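Drino opens second computer refurbishment workshop in Flukton

August 15, 2021

Drino, the computer reuse firm, has opened a second workshop at its Flukton site, where used tower PCs are taken apart, checked and rebuilt for schools and community groups. The new benches came into use in July.

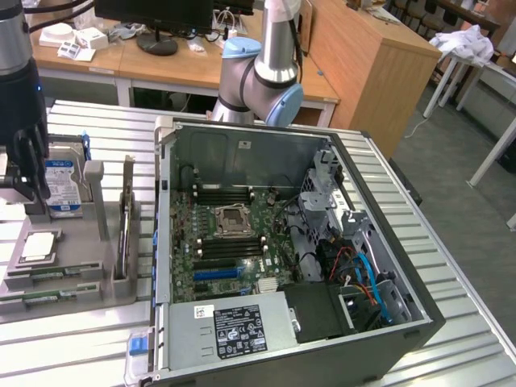
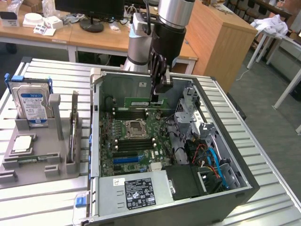

Tower PC open on the bench at Flukton, with hard drive and processor in the parts holder to the left of the case.

The first workshop, at Nundard, took in 1,374 desktop computers over the past year. Of these, 1,189 have been rebuilt and passed on. Machines that could not be repaired were stripped for memory, drives and power supplies, and the remaining metal and plastic went for recycling.

With both sites running, Drino expects to handle 2,000 machines over the next 12 months.

Each tower is laid on its side and the side panel comes off first. Processors, memory modules and hard drives are tested separately from the case, and the parts holder keeps them together beside the machine they belong to. All drives are wiped before they are used again. If a drive fails the wipe it is destroyed.

Drino has also agreed a supply deal with Ngô, the office clearance company, which will deliver used desktops to Flukton every month. The first load was 229 machines - mostly full-size towers, with a few small desktops.

Schools and groups can ask for rebuilt computers using the form on the Drino website. Firms with 10 or more desktops to clear can book a collection from either site. Monitors and printers are not accepted at Flukton for now, but can still be taken to Nundard.

ENDS

Notes to editors

Drino repairs and resells used office computers. It has workshops at Nundard and Flukton. Further pictures are available from the press office on request.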